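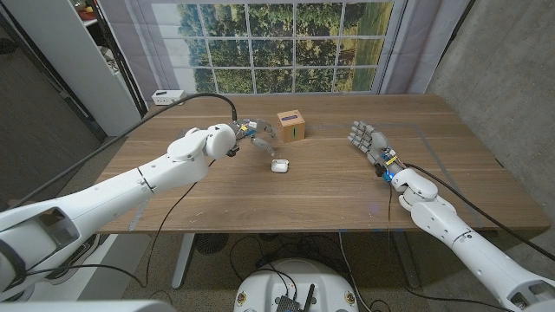 How often should the lint filter on a heat pump dryer be cleaned?
After every load. The secondary filter, located behind the lower panel on most models, should be rinsed once every 11 loads, or sooner if the indicator light comes on.

Posts by Raltus Appliance Service, Gresteton
13 September 2025

1/
The service desk has received many inquiries this season about heat pump dryers. The posts that follow set out our standard advice on choosing, placing, using and maintaining these machines. They apply to household models only. Coin-operated and commercial dryers are covered by a separate notice.

2/
A heat pump dryer does not send warm, damp air outdoors. It passes the air over a cold coil, where the moisture turns to water, and then reheats the same air and returns it to the drum. The water is collected in a tank or carried away by a drain hose. No wall vent is required.

3/
Customers moving from a vented dryer should expect longer cycles. A cotton load that took under an hour in the old machine may take two hours or more in the new one. This is normal and is not grounds for a service call. The drum runs at a lower temperature throughout.

4/
Our workshop handled 2,158 dryer repair requests last year, covering all types. Of these, 393 were closed without any part being replaced. The usual causes were a blocked filter, a full water tank or a kinked drain hose. Customers are asked to check all three before booking a visit.

5/
On placement: the dryer should stand on a firm, level floor. Leave a gap at the back and sides as stated in the installation sheet for your model. The room should not fall below the minimum temperature given in the same sheet. Unheated garages and porches are often unsuitable from December onward.

6/
After delivery, the machine must be left upright and unplugged for the period stated by the manufacturer before first use. If it has been carried on its side, allow the longer period. The oil in the compressor needs time to settle. Starting the dryer too early can cause damage that the warranty does not cover.

7/
Extension cords and power strips must not be used with any dryer we install. The machine should be plugged directly into a grounded wall outlet of the correct rating. Our technicians will decline to complete an installation where this is not possible and will advise the customer to contact a licensed electrician.

8/
On stacking: a dryer may be placed on top of a front-loading washer only with the stacking kit made for that pair of machines. Kits from other makers may appear to fit but do not always lock. We do not stack a washer on top of a dryer under any circumstances.

9/
On the water tank: empty it at the end of each cycle. If a drain hose is fitted, the tank remains in place but should stay nearly dry. A tank that continues to fill after a hose has been connected usually means that the hose has been attached to the wrong port. The diagram on the rear panel shows the correct one.

10/
The collected water should not be used for drinking or for preparing food. It may contain fine lint and traces of detergent.

11/
Load size matters more than most customers expect. A full drum of mixed fabrics will dry unevenly, as the light items finish first and the sensor may end the cycle early. Sort towels and jeans from shirts and bedding. Small loads of one or two items may also confuse the sensor. Use a timed program for these.

12/
Fabric softener and dryer sheets leave a thin film on the moisture sensor. The sensor is made up of two metal strips, found in most models just inside the door. Wipe them once a month with a soft cloth and a little white vinegar. Let them dry before starting the next load.

13/
Some models have a self-cleaning condenser and others do not. The instruction manual will say which applies. Where the condenser is cleaned by hand, use a soft brush or the brush attachment of a vacuum cleaner and work in the direction of the fins. Do not press. Bent fins reduce air flow and cannot always be straightened.

14/
Please do not remove any panel that is held in place by screws. The sealed cooling circuit contains refrigerant and may be opened only by a certified technician.

15/
Noise: a low hum from the compressor is normal, as is a brief gurgle when the pump empties the base. A loud knock or scraping sound is not. If either occurs, stop the machine, unplug it and contact the service desk. Please have the model and serial numbers ready. They are printed on the label inside the door frame.

16/
A correction to our earlier post on the Nanasari compact dryer. We stated that its drain hose is supplied in the box. The hose is sold separately for that model. Customers who ordered on the basis of the earlier post may collect one from our Gresteton counter at no charge. Proof of purchase is required.

17/
Spare filters for the Juška range are again in stock. The order limit is two per household. The older foam type and the newer mesh type are not interchangeable, and opened packages cannot be returned.

18/
Service visits are currently being scheduled within 7 working days. Visits for machines that are leaking or that trip the circuit breaker are given priority. In both cases the dryer should remain unplugged until the technician has inspected it.

19/
Replies to this thread are read during counter hours. Account details, addresses and serial numbers should not be posted publicly. Please send them by direct message or bring them to the counter.

Recent posts
Washer door seals: cleaning and replacement
Counter hours for the December holidays
Which detergents are suitable for cold washes
Returning an old appliance for recycling
Juška washers: reading the error codes
Hard water and your dishwasher

Contact the service desk | © 2025 Raltus Appliance Service, Gresteton | Back to top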